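Jisau-Bandarchiv: Programme von Datenkassetten des Lerell-Heimcomputers

README zur Datensammlung
Stand: 31. Juli 2022

Worum es geht

Das Jisau-Bandarchiv enthält digitalisierte Datenkassetten für den Lerell, einen Heimcomputer aus den frühen achtziger Jahren. Die Kassetten stammen überwiegend aus dem Informatikunterricht und der Computer-AG der Schule in Rotville. Auf den Bändern liegen vor allem kurze BASIC-Programme: Zinsrechnung, Primzahlsuche, Vokabeltrainer, ein paar Spiele und viele angefangene Übungen, die nie fertig wurden.

Die Sammlung umfasst 100 Kassetten. Von 33 Kassetten wurden beide Seiten eingelesen, bei den übrigen war die zweite Seite leer oder mit Musik überspielt. Musikaufnahmen sind nicht enthalten und wurden auch nicht aufbewahrt.

Wofür die Daten gedacht sind

- Forschung zur Geschichte des Programmierunterrichts
- Test von Dekodern für Kassettenformate
- Nachnutzung in Lerell-Emulatoren
- Vergleich von Schülerprogrammen mit den abgedruckten Listings in Lehrbüchern

Nicht geeignet ist die Sammlung für Aussagen darüber, wie an Schulen allgemein programmiert wurde. Sie kommt aus einer einzigen Schule, und aufgehoben wurde, was zufällig im Schrank lag.

Aufbau der Verzeichnisse

audio/ - die Rohaufnahmen als WAV, mono, unbearbeitet
bloecke/ - die dekodierten Datenblöcke mit Prüfsumme
listings/ - der BASIC-Text, in UTF-8 umgesetzt
etiketten/ - Abschriften der Kassettenetiketten und Einleger
meta/ - eine CSV-Datei mit einer Zeile pro Kassettenseite

Die Dateinamen folgen dem Muster Kassettennummer, Seite, laufende Nummer des Programms. Der Programmname vom Band steht nur in der CSV, denn viele Namen kommen mehrfach vor (TEST, TEST2, NEU) und einige enthalten Steuerzeichen, mit denen heutige Dateisysteme nicht zurechtkommen.

Felder in meta/kassetten.csv

band_id: Nummer der Kassette
seite: A oder B
titel_etikett: Text auf dem Etikett, buchstabengetreu
titel_band: Name aus dem Kopfblock
zaehler: Zählerstand laut Einleger, falls eingetragen
status: vollstaendig, teilweise, unlesbar
dekoder: Version des benutzten Werkzeugs
bemerkung: freier Text

Der Zählerstand ist mit Vorsicht zu benutzen. Die Zählwerke liefen je nach Rekorder verschieden schnell, und auf manchen Einlegern sind Werte von zwei Geräten durcheinander notiert.

Digitalisierung

Abgespielt wurde mit einem Kassettendeck, dessen Tonkopf für jedes Band neu auf die höchsten Frequenzen eingestellt wurde. Die alten Aufnahmen sind oft mit schief stehendem Kopf entstanden, daher bringt eine einzige feste Einstellung wenig. Rauschunterdrückung war immer ausgeschaltet. Bänder mit verhärtetem Andruckfilz bekamen vorher ein neues Gehäuse, das alte liegt mit dem Etikett im Archivkarton.

Zum Dekodieren dient Tamura, ein Kommandozeilenwerkzeug, das die Nulldurchgänge des Signals auswertet. Tamura erkennt beide Geschwindigkeiten des Lerell selbst. Wenn die Prüfsumme eines Blocks nicht stimmt, wird er trotzdem geschrieben und in der CSV als teilweise geführt. Von Hand ergänzt wurde nichts - auch dort nicht, wo der fehlende Buchstabe offensichtlich ist. 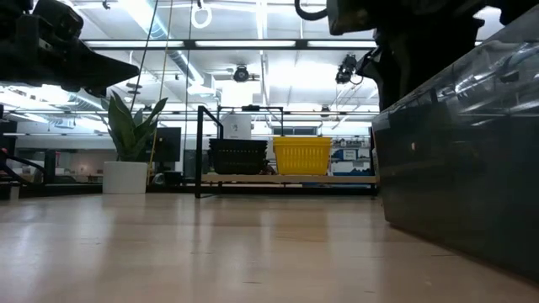 Aus Rotville kam dazu der Einwand, gerade bei den Listings sei diese Strenge unpraktisch: Wer ein Programm im Emulator starten wolle, scheitere an einem einzigen falschen Zeichen in einer PRINT-Zeile, und eine zweite, reparierte Fassung würde doch keinem schaden. Der Vorschlag ist notiert. Reparierte Fassungen sollen in einer späteren Version ein eigenes Verzeichnis bekommen, getrennt von listings/ und mit einer Liste der geänderten Zeilen.

Bekannte Mängel

13 Kassettenseiten sind als unlesbar eingetragen. Die Rohaufnahmen liegen trotzdem unter audio/, vielleicht kommt jemand mit einem anderen Dekoder weiter. Hinweise dazu sind willkommen.

Auf einigen Bändern wurde ein kürzeres Programm über ein längeres gespeichert. Hinter dem Ende des neuen Programms beginnt dann mitten im Block der Rest des alten. Tamura verwirft solche Reste ohne Kopfblock. Wer sie haben will, muss in den WAV-Dateien selbst suchen.

Die Grafikzeichen des Lerell haben nicht alle eine Entsprechung in Unicode. In den Listings stehen dafür Platzhalter der Form {G25}, wobei die Zahl der Code im Zeichensatz des Rechners ist. Eine vollständige Tabelle liegt unter meta/zeichensatz.txt. Umlaute waren auf dem Lerell nur mit einem nachgerüsteten Zeichensatz möglich, und wer den nicht geladen hatte, bekam eckige und geschweifte Klammern. Diese Klammern bleiben in den Listings stehen.

Die Bandgeschwindigkeit schwankt bei manchen Aufnahmen deutlich, vor allem am Anfang der Seite. Für Messungen am Signal selbst sollten die ersten Sekunden ausgelassen werden.

Personenbezogene Angaben

Viele Schüler haben ihren Namen in die erste REM-Zeile geschrieben, manchmal mit Klasse und Telefonnummer. Solche Angaben sind in den Listings und Etikettenabschriften durch [NAME] oder [NUMMER] ersetzt. In den Audiodateien und Datenblöcken stehen sie technisch bedingt noch drin. Diese beiden Verzeichnisse gehören deshalb nicht zum freien Download und werden auf Anfrage für Forschungszwecke herausgegeben.

Wer ein eigenes Programm wiedererkennt und es entfernt haben möchte, meldet sich mit der Kassettennummer. Eine Begründung ist nicht nötig.

Benutzung

Ein einzelnes Band neu dekodieren:

tamura lesen audio/017_A.wav --ausgabe bloecke/

Aus den Blöcken ein Listing erzeugen:

tamura listing bloecke/017_A_01.blk --zeichensatz meta/zeichensatz.txt

Ältere Fassungen von Tamura kennen den Schalter --zeichensatz nicht und geben die Grafikzeichen als Fragezeichen aus.

Lizenz

Die CSV und die Abschriften der Etiketten stehen unter CC BY 4.0. Für die Programme selbst liegt keine einheitliche Rechteklärung vor. Aus Lehrbüchern abgetippte Listings sind, soweit erkannt, im Feld bemerkung mit "Buch" gekennzeichnet und im freien Download nicht enthalten.

Änderungen

Juli 2022: Etikettenabschriften ergänzt, Feld dekoder neu, Zeichensatztabelle korrigiert (Codes für die Rahmenecken waren vertauscht).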